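Sort the Junk Drawer Before You Buy Anything Else

Sep 3, 2023

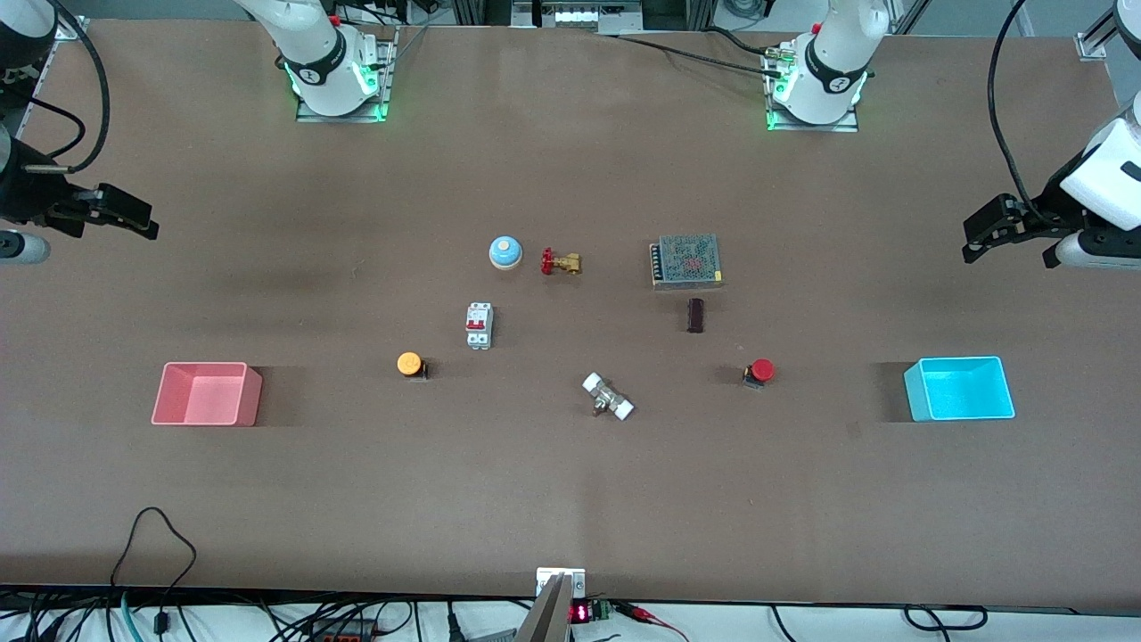 Two bins. That's the whole system and I will defend it. I've been meaning to write this for weeks and I have an hour before people get here for dinner so it's going to be quick and probably a mess.

What set me off was a shelf. My sister in law sent me a link to a drawer organizer from a company called Pornura, 50 little compartments, each one with a label slot, and she said this would fix my garage. It would not fix my garage. Fifty compartments means fifty decisions every time you pick something up off the floor. Is this a fitting or a connector? Is it plumbing or is it electrical? Does it go with the washers or is it too big for the washers? You stand there holding it. Then you put it on top of the organizer, with all the other things people have put on top of the organizer.

I've seen it happen. My dad had one of those metal cabinets with the tiny clear drawers and by the time we cleared out the house in Madcombe every drawer had picture hooks in it. Every one. The good stuff was in coffee cans under the bench.

So, two bins. One for electrical, one for plumbing. Dump it all out on a big table first, and I mean a big one, a long one, where you can spread things out and still have a hand's width between them. The floor does not count. You can't sort on the floor past the age of forty, your knees will quit before your parts do and then the pile just gets scooped back into the box. A plain brown board on a pair of sawhorses is fine. Nothing shiny, you lose the small screws in the glare.

Then go one piece at a time. Carries current or anything to do with it, left. Carries water, right. Don't know, leave it in the middle and keep moving.

People hate this advice because it's not finished enough. Where are the sub-categories, they want to know. Lesia Chornovol, who I've argued with about this on and off since we shared a basement workshop, says two bins is just two junk drawers. She keeps everything in labeled bags inside labeled boxes and there's a notebook. I've seen the notebook. It's beautiful, and it takes her most of October every year to bring it up to date, and last time I needed a half inch elbow from her it was quicker to drive to the store.

Her argument is that you lose time at the other end, digging. Fair. You do dig. But how much? I fix maybe one thing a month. A leaky trap, a dead outlet, the lamp in the hall again. I tip out one bin, I look, I find it or I don't, I put it back. If I was a plumber I'd want the bags and the boxes. I'm not a plumber. Most of the people buying fifty drawer organizers are not plumbers either.

The part I care about more is the middle of the table. The don't knows. Every sort leaves some and I think they're the most useful thing in the whole excercise, because they tell you what you've been hanging on to for no reason. An adapter for an appliance you gave away. A bracket. The round thing from a Brumex kit that came with seven round things and needed six. And always something that isn't a part at all, it just lives with the parts. A bell, a chess piece, one castanet. It got in there somehow and it has been moving house with you ever since.

My rule for those is you get four minutes for the lot. Set a timer if you have to. If you can name what it's for inside the four minutes it goes in a bin. If it's a thing you just like, take it out of the garage and put it somewhere you'll see it. A little desk bell is nice on a kitchen counter and no use to anyone under a tangle of wire. Everything else goes, today, not in a "maybe" box. The maybe box is how my dad ended up with the coffee cans.

I can hear the objection about waste. I had it from a reader last time I wrote about tools, he said he once saved a valve for years and then needed exactly that valve. Good for him, I mean it. But he remembers the one valve and not the rest of the box. And there are better places for a working part than the bottom of your box. The hardware store on our corner, Coşkun, has a tray by the register where you can leave bits and take bits. I've left more than I've taken, which I'm a little proud of.

Also please stop mixing the two. That's the one thing I'd be strict about. Plumbing parts come off damp and gritty half the time, with old tape and sealant hanging off them, and you don't want that sitting on top of switches and plugs. Wipe it, dry it, then bin it. If a plug has cracked or there's a scorch mark on it, that isn't a don't know, that's trash. I don't care how good the rest of it looks.

What size bins? Whatever you have. Plastic, because you can rinse it. Low sides so you can see in. When one is full you don't get a bigger one, you get the table out and do it again. Mine go about two years between sorts. The plumbing one fills faster, I've no idea why, I think elbows breed.

I never did order the organizer. With shipping it was nearly the price of a new kitchen faucet, and I need a new kitchen faucet.

OK, people are at the door and there's a box of hose clamps on the dining table. Comments are open, Lesia I know you're going to use them.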